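Folding T-shirts on the bed, for people who would sooner not

Most folding advice assumes you own a large clean table at hip height. I own a table. It has a sewing machine on it, and a bowl of keys, and since January a box of tiles. So I fold on the bed, as I suspect most of the country does, and these are the tips I have collected from doing it badly for a long time.

Make the bed first. It feels like doing one chore in order to be allowed to do another, but a T-shirt laid on a lumpy duvet takes on the shape of the lumps. Pull the cover roughly straight and leave it at that. You are after a work surface, and hospital corners won't help the shirt.

Lay the shirt sideways, with the collar to one hand and the hem to the other. You can then reach both ends without leaning over and doing your back in.
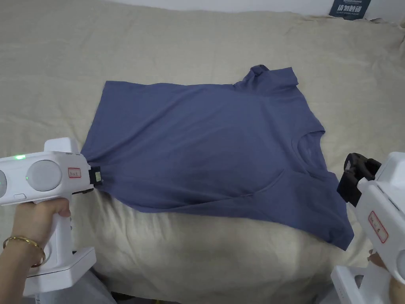
Cotton jersey creeps. Smooth one half and the other half wanders off, and pressing harder only makes it worse. Take hold at the hem and at the shoulder, pull gently in opposite directions, then let it drop. Two of those will get rid of most creases, and the ones that are left were probably there when you bought it.

Clear a patch wider than the shirt. Phones, chargers, books and cats all end up under the sleeve otherwise. I once folded a remote control into a polo shirt and we went without the television until the warm weather.
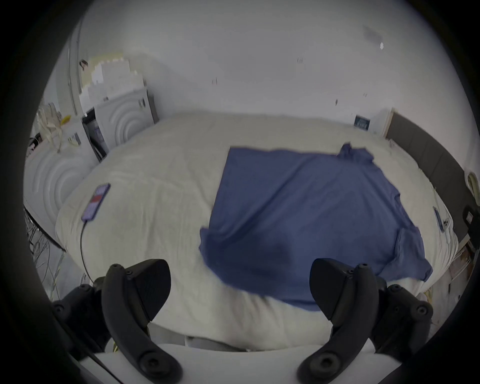

Do I need to iron T-shirts before folding them?
Only if you enjoy it. A shirt shaken out hard while still slightly damp, then dried on a hanger, will fold flat enough for any drawer I have ever met.

The fold itself is dull, which is in its favour. Bring one long side in towards the middle, sleeve and all, and turn the sleeve back on itself so it doesn't poke out. Do the same with the other side. You should have a long strip with the neck at one end. Fold the hem up to just short of the collar, then fold once more.

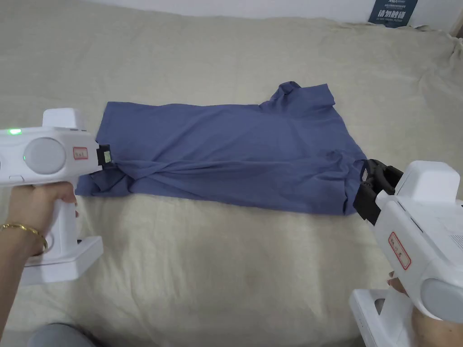
Blue T-shirt, partly folded, with the lower half still to be smoothed.

If the strip comes out wider at one end, open it up and go again from the start. Patching a crooked fold takes longer than redoing it, and I say this as someone who has patched over 1,000 of them.

Folding boards are sold for this job. Ama Quartey lent me hers, a Treltima, and it made beautiful shirts, all the same size. It also needed somewhere to live, so back it went.

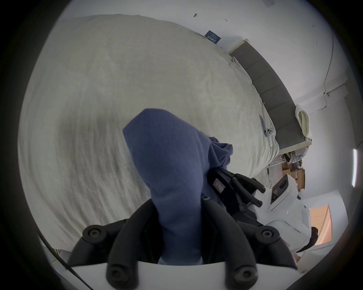
Benedicta Tsikata

When a shirt goes wrong altogether, pick it up by the shoulders, give it a shake well clear of the bed and lay it down afresh. Dark colours show the fluff from a pale sheet, so give them a quick brush with your hand before they go in the drawer.

Stand the folded shirts on edge, like files. You will be able to see the lot and can stop wearing the same top two. Mine held 39 the last time I emptied the drawer, several of them from fun runs I did not run.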